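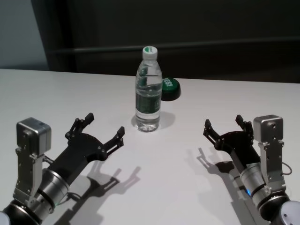

Costigan wrote back after the November draft that side-out percentage hides too much, and that a team can hold a good number while its middles never touch the ball. I agree with the first half. Show his comment, then go on.

Slide 2. Data set: 2000 serve receptions, club women, Fosness and Cuvach home matches only. Each pass graded zero to three. Overpasses logged separately.

Slide 3. First-ball kill rate by pass grade. Pause on the grade two column. Fosness ran the middle on 31 percent of those passes, Cuvach on nearly 50. Same height, similar setters. The difference is where the setter starts from in rotation four.

Slide 4. Rotation four, serve to zone one. Passer moves left, setter releases late, outside gets a high ball against a formed double block. Skip the clip if time is short.

Slide 5. Jamila Selvanayagam's objection: grading was done by one person. Correct. A second grader is working through the Clernar matches now.

Questions. Expect one on jump-float versus spin serve. Serve type was not coded before March 2026. Refer them to the handout, table 2.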